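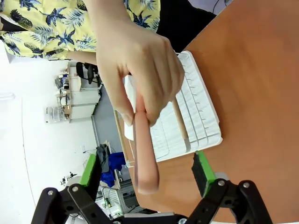 Pink cylinder held over the ribbed white tray.

November 14, 2009
Drudley gas well study, water sampling notebook

Second round of samples from the Tindanow pad received and logged. All bottles were sealed on arrival, with the exception of one from the lower creek station, which had a loose cap and has been set aside. It is not to be included in the totals.

Chloride at the Arum farm well read 151 mg/L. The June reading at the same well was lower, but it was taken before the pump was replaced and the two should not be compared directly. The holding pond at Tindanow read above the range of the meter and was diluted twice before a value of 4,000 mg/L was obtained. A repeat is required on a fresh dilution.

Conductivity probe drifted during the afternoon run. It was checked against the 410 standard before and after - the second check was high. Readings taken between the two checks are marked with a star in the log and will be run again.

Methane vials from the Pastor lease have not been opened. The Pastor well lies 800 feet from the nearest bore, closer than the site plan shows. The plan should be corrected before the next report is issued.

Outstanding:
Order caps and pH 7 buffer.
Obtain the drilling dates for the second Tindanow bore.
Confirm whether the Arum well is cased to full depth - the county record is blank on this point.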